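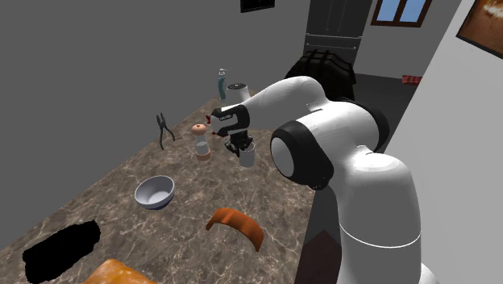
A small white cup on a long marble-patterned countertop.

Looking after the gaming corner at home: tips from our players
Collected by Masaru Hirose for the Vokbridge club page
Tuesday, July 23, 2024

In our club we play mostly from home, and many of us share the desk with family, school work and dinner. During the last season I have asked the members how they keep their keyboard, mouse and headset in good condition. I put their answers together with my own. Some are very simple, but I did not know all of them before.

Keyboard

Take a photo of the keyboard before you remove the keys. I skipped this one time and I spent the evening searching on the internet where the small symbols go. Unplug the cable first. Pull the keys straight up with a wire puller, and leave the space bar and the other long keys in place if you are not sure about the metal bar below them.

Wash the keys in a bowl with lukewarm water and a drop of dish soap. Lay them on a towel with the open side down and leave them until the next day. Do not put them on the heater. Ihor Tymoshchuk did it with a set he liked very much, and the letter keys became a little bent and never sat right again.

For the part between the switches, a soft paintbrush is enough. Turn the keyboard over and tap it gently above the sink, then brush, then tap again. Compressed air is also good, in short pushes, with the can standing upright.

If you spill a drink: pull out the cable immediately, turn the keyboard upside down, and only then look for a cloth. With sweet drinks the keys will stick later even when everything is dry, so the keys must come off and the switches must be wiped. Leave it unplugged for two days. I know it is hard before a match.

Mouse and mouse pad

The small feet below the mouse collect a gray line of dirt along the edge. A wooden toothpick takes it away without scratching. For the sensor hole use a dry cotton swab and do not press.

A cloth pad can be washed by hand in the bathtub or in the shower. Use cool water, a little shampoo, and a soft brush moving in one direction. Roll it in a towel to press out the water, do not twist it. Dry it flat. Yesenia Arriaga has two pads and changes them every month, so she is never without one on a practice evening. If your pad has lights in the border, this is not for you, wipe it with a damp cloth only.

Headset

Ear cushions of artificial leather break sooner when sweat stays on them. Wipe them after playing with a cloth that is a little damp, then a dry one. Cushions of fabric you can usually take off and wash by hand, but look in the manual for how they are fixed. Mine turn to the left, and I pulled them for a long time.

Hang the headset on a hook under the desk. Before that, mine was on the floor and the chair drove over the cable. A wooden coat hook with two screws costs less than a special stand.

Cables

Put a strip of masking tape on each plug and write what it is. Mebrat Negash has labeled all the cables behind her desk, 32 of them with the family television, and she says that now her father can restart the router without calling her.

Do not make a tight knot or a sharp bend near the plug. For holding cables together we prefer hook and loop strips, which you can open again. Plastic ties are strong but somebody must cut them later, and it is easy to cut the wrong thing.

Dust in the computer

Shut down, pull the power cord, and carry the computer to the balcony or another place where dust is not a problem. Hold the fan with one finger when you blow air, it should not spin freely. Clean the dust filter in front every 6 weeks if you have a cat, otherwise every third month is fine. Let the filter dry completely before you put it back.

Desk and chair

Drinks stand on a separate small table, lower than the desk. In our family this is a rule also for guests.

Tighten the screws of the chair in September, before the new league starts. Hair around the wheels comes off with small scissors and tweezers. The wheel itself can be pulled out of the base with a strong straight pull, but put the chair on its side first.

Neville Stockdale asks me to add that crumbs of chips are worse than any drink. He may be right. He now eats them with chopsticks, and his mouse is the cleanest in the team.

If you have another tip, write it in the club chat under "home desk" and I will add it to this page.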